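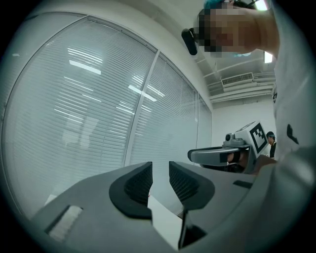
Home | Syllabus | Handouts | Labs | Contact

Handout 4 - Can machines do the chores yet?
Intro to Automation, course notes. T. Gebretsadik
Print this page | E-mail this page

Short answer: some of them, some of the time, in rooms they know. Long answer takes the rest of the term.

Start with what already works. Dishwasher, washing machine, floor vacuum. All robots if you are generous. What they share - the machine gets the world arranged for it. You load the dishwasher. You pick the socks up off the floor. The hard part of the chore is the bit left over for you.

Shop floor, same story. Prullow line (see Handout 2): parts arrive in a tray, same way up every time. Arm does one move all shift. Put the tray in backwards and the line stops. Beril Erdem's visit notes are good on this, read them before lab.

Why hands are hard
- Cloth. No fixed shape. A folded towel and a dropped towel look like different objects.
- Clear and shiny things. Glass, foil, windows with blinds behind. Cameras get fooled by reflections.
- Touch. You know a cup is slipping before you see it. Most two-finger grippers don't, or know it late.
- Clutter. Finding the spoon is easy, getting it out from under the plate isnt.

Teaching by doing
Old way: write the moves out as code. Fine for welding, hopeless for a kitchen drawer. Newer way: a person does the chore holding the gripper themself, camera on top, and a program learns from the recordings. Square black and white markers let the software work out where the gripper is in the room. Cheaper than steering a whole arm from across the room and the person moves more naturally. Also slow and dull. Ask anyone who has done an afternoon of it.

Catch: the machine learns what was shown. Same table, same light, same cups = good results. Move to another kitchen and it may fall apart. So you want many rooms, many people, left handers too. Open question how many is enough. We argue about this in the seminar, bring an opinion.

Case: Grumton towel trial
Set up by Kaan Sarıgül for his thesis. 7 towels in a basket, fold and stack. Machine finished 4 with no help. 2 needed a person to shake the towel out first. The last one it folded around its own finger and stopped. Is that a success? Depends who is asking. A hotel laundry says no. A person who can't lift their arms might say yes.
Note also the time - he reports it per towel, not per basket. Always check which one your getting.

Questions to ask of any demo
Is the video sped up? Is someone off to the side driving it? How many tries before the good one? Who put the objects out? What happens when it drops something?

My own view, not on the test: sorting and carrying will come before cleaning, cleaning before cooking. Taşdemir disagrees, see reading list.

For next time: pick one chore at home. Write down every step, including the ones you dont notice doing. Mark the 2 you would least trust to a machine and say why. One page. Hand it in at the start of lab.

Handouts | Previous | Next | Back to top

Comments

Ferhat Bayram: Does making the bed count as one chore? I got to thirty steps and hadn't reached the pillows.

T. Gebretsadik: One chore. Stop at a page please.

Gunnlaugur H.: We use an arm at Seladgate for box packing and the part about the tray is right. Someone turned ours round in September, half a shift gone.

Kaan S.: For the record the stuck towel was the smallest one. Times per basket are in the appendix.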